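Flostik two-arm produce set — README, fault subset

Welcome! If you came for the clean runs, they sit in the main Flostik folder. What you have opened is the part I like best: the runs where something went wrong, kept whole, with notes. Most releases throw these out and I think that's a shame, as there is so much to learn in them.

What's in it

25 runs from the Sellirwood bench, each stopped early by the operator or by the controller. Every run has joint positions, gripper current, commanded and measured torque for both arms, and a plain text note written the same day. The task is always the same: pick produce up and put it on the plate, or take it off, with both arms sharing the space.

The fault

For a stretch in July the right wrist began to drift under load. The arm would reach its target, hold, and then roll slowly by as much as 3 degrees while the controller reported everything in order. We blamed calibration first (of course we did!) and lost a good while to it. Ojārs Paju found the real cause by turning the wrist by hand with the power off and listening. The hose was pulling on an encoder connector at one end of its travel, and the connector was lifting just enough to drop readings.

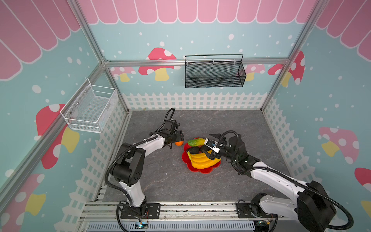 Hose routing is worth a careful look before you load anything. A hose that is too short tugs at the connector, and one that is too long gets into the work. We let out slack on the right arm, and the long run now sags under the wrist and makes a wide bend around the elbow — ugly, but there is no pull on the plug anywhere in the range. The left one follows the forearm and is held by a white cable tie. Please check your own ties often. With both grippers working this close to one plate, a wrist that rolls when it shouldn't can put a finger straight into the other arm.

Safety notes

The controller did not catch this fault. It fills dropped encoder readings with the last good value for up to 15 samples, so a short dropout looks like a perfectly still joint. We have since set that to 3 and added a stop when torque and position disagree. If you run Heter controllers with the same setting, go and change it — it takes a minute.

Hands stay outside the enclosure while either arm has power, even when both look parked.

File notes

Logs are split every 2000 samples. The last piece of a run is usually shorter. Times are from the controller clock. The column "held" is 1 where a reading was filled in; in the earliest runs it is missing, and I rebuilt it from the raw bus logs using Pärn, our little parsing script, included under tools.

Corrections are very welcome, and so are fault logs from other benches. Send the messy ones!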